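Workel Robotics Course, Handout 2: Mugs on the Tree

Welcome back, everybody! I promised we'd spend a whole session on hanging mugs, and I meant it, so please read this before Monday's lab (21/10/2019) and bring your Tramatetti notes along. A mug handle is a small target and the peg is a slanted one, so the angle matters just as much as the position.
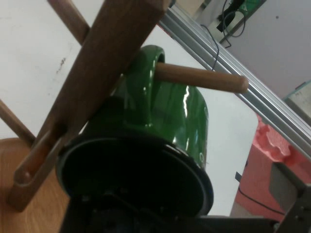 Write down the wrist angle for every try, even the ones you'd like to forget, and put them all in the Firkar log. We have 446 tries in there since July, and I do love seeing that number grow.

Steps for the lab

1. Start with the green mug. Grip it near the rim and turn it so the handle points up before you go anywhere near the peg.

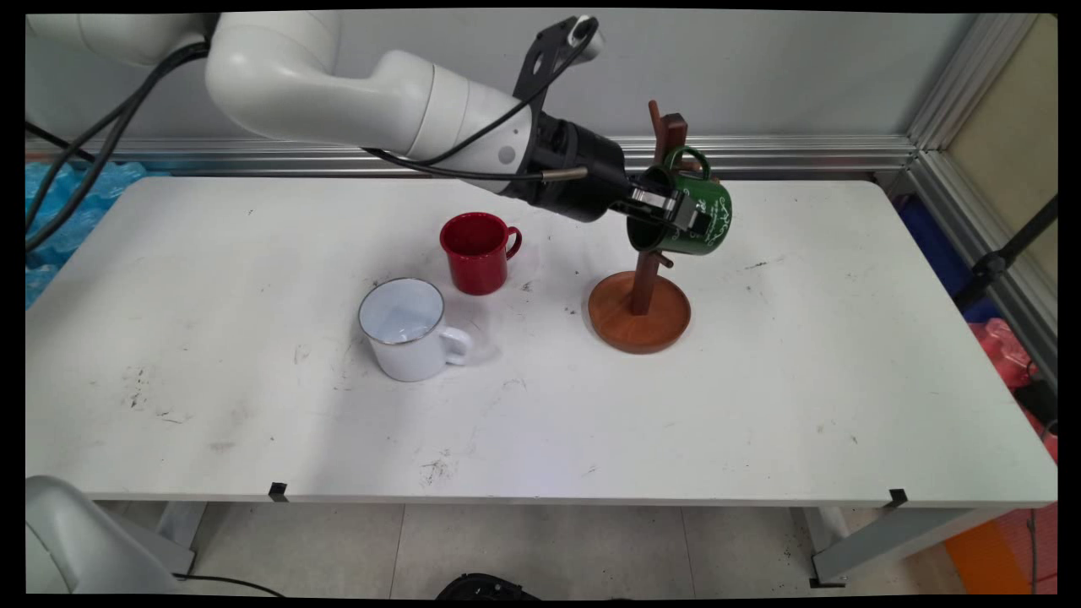 2. Line the handle up with the peg, go slowly, and let your partner call out the angle.

Questions? Jayawardena Hall, Room 2 | Back to top

Comments (2)

Do we log tries where we stop early?

Yes please, all of them, with a short note!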